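Handheld gripper cameras, part two: mounts, focus and a week of bad clips

In the last post I compared finger shapes on the two handheld grippers I have on the bench, the Dandton and the older Ornitz. Several people wrote to say the fingers were the least of their problems and asked about the cameras. They were right to ask. I spent most of August on the camera side and have less to show for it than I hoped, but the notes may save someone a few evenings.

Both tools use the same basic layout. You hold a pistol grip, a trigger closes the fingers, and a small camera sits above the wrist looking forward and down. The Dandton ships with a fixed-focus module. The Ornitz came to me without a camera, so I built a mount from the Dastelska bracket files and fitted a module with a manual lens ring. I kept the recording settings as close as I could: same resolution, same frame rate, auto exposure off, auto white balance off.

Mounts first. The Dastelska bracket prints in one piece and bolts to the wrist plate with two screws. Printed in PLA it creeps. After a few sessions the camera had tilted down enough that an old calibration no longer lined up with the fingertips. I reprinted in PETG with thicker walls and the tilt stopped. I also added heat-set inserts in place of self-tapping screws, and I would do that before anything else. Threads cut straight into plastic survived 5 removals on my part before one stripped. The Dandton mount is molded and hasn't moved at all, though it can't be adjusted either.

Next, the cable. On the Ornitz the USB lead leaves the camera at the back and runs down the grip, where it catches on the trigger guard. A right-angle connector fixed most of that. The dropouts I blamed on the cable for three evenings came from the hub. Moving the camera to its own port on the Zabala controller box cleared them, and I have recorded almost 500 clips since then without a gap in the timestamps.

The Zabala box deserves a short note. It reads the trigger encoder and stamps each camera image on arrival. Stamping on arrival means the image timestamp includes transfer delay, and the delay depends on load. I measured it by filming an LED driven from the same box. With one camera the offset was steady and I could subtract it. With two cameras on the same port it wandered, and no constant correction held. If you run two, put them on separate ports and measure each one.

Focus took the rest of the time. A fixed-focus lens set for arm's length is fine during the approach and poor at the grasp, where the object is right in front of the glass. I had assumed this wouldn't matter much for training. By the last few centimeters the policy should already know where it is going. That holds for small objects. Wide ones are a different problem, and cups, tubs and rolls were the worst in my set.

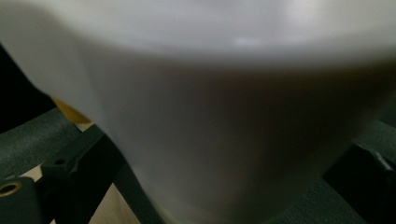

When a wide object takes up most of the view, there is very little left to track. A smooth, pale surface has no corners for the pose estimator to hold, so it leans on whatever remains near the edges, and if that includes parts of the tool it can decide that nothing is moving. On my setup the result was a trajectory that stopped short and then jumped when background came back into view. I now mask the tool hardware before tracking. It removed most of the jumps and none of the stalls.

I tried three things for the stalls. Pulling the camera back 13 mm on a longer bracket helped the most, at the cost of a more front-heavy tool. A wider lens helped a little, but the fingertips came out small and I had to redo the calibration. Refocusing the manual lens closer made near surfaces crisper and gave the tracker nothing new on a plain white one, as there was no texture there to sharpen. It did help with printed boxes and anything with a visible seam.

Adoración Bermúdez, who has been running the same Dastelska bracket on her own tool, sent me her exposure numbers and suggested dropping the gain and adding light from the side. Overhead light leaves the front wall of a round object in shade at the point where I need contrast. With a side lamp the shading across the curve is easier to read. I ran her settings for 5 sessions and kept them.

Current state of the bench: Ornitz with the long PETG bracket, manual lens set slightly closer than arm's length, tool mask on, one camera per port, side lamp on the left. The Dandton is still the one I would hand to someone else. It needs no setup and the grip is better balanced. For my own recordings I reach for the Ornitz.

The bracket changes are small enough that I'll send them back to the Dastelska repository once I have cleaned up the screw spacing. The mask script needs more work, mainly because it assumes the fingers are always in the same place, and on the Ornitz they have some play when open. Next I want to repeat the LED test with the longer cable and see whether the offset changes.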